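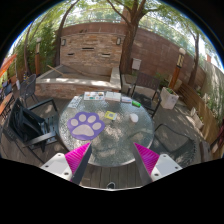 Asante Giltesis

Every spring somebody tells me a patio table is a "drop zone." I don't buy it. A drop zone is a mess with a nicer name.

So it's April, the sun is out, and I'm going through the pile on the glass before I let any of it back in the house. Printed stuff, a white box, something bright green, a purple mat shaped like a paw. All of it came home as useful.

The paw mat is supposed to keep a dog busy. The Brellcombe leaflet says seven minutes of calm. Seven! My dog would give it two and then eat the corner.

And who decided everything needs a card? I don't want to scan my way to a page that asks for my email so I can learn how to rinse a piece of plastic.

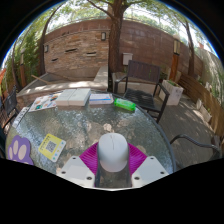 Then there's the paper. I've kept brochures for 8 years on the theory that I'll read them outside with coffee. I take coffee outside all the time – I look at the trees.

The Akham method says to sort by "how soon you'll reach for it." Fine. By that rule most of this goes in the recycling before lunch and I'm left with a box.

I've seen a blog claim the average home has some 2000 loose bits of paper in it. No source, of course. I'd like to know who went around checking.

One thing I'll give the glass top: you can't shove stuff to the back and forget it. It's round. There isn't a back.

Mat stays, on trial until the end of the month. Brochures go. The green thing can wait till I find out whether anybody in this house wants it – I have my doubts.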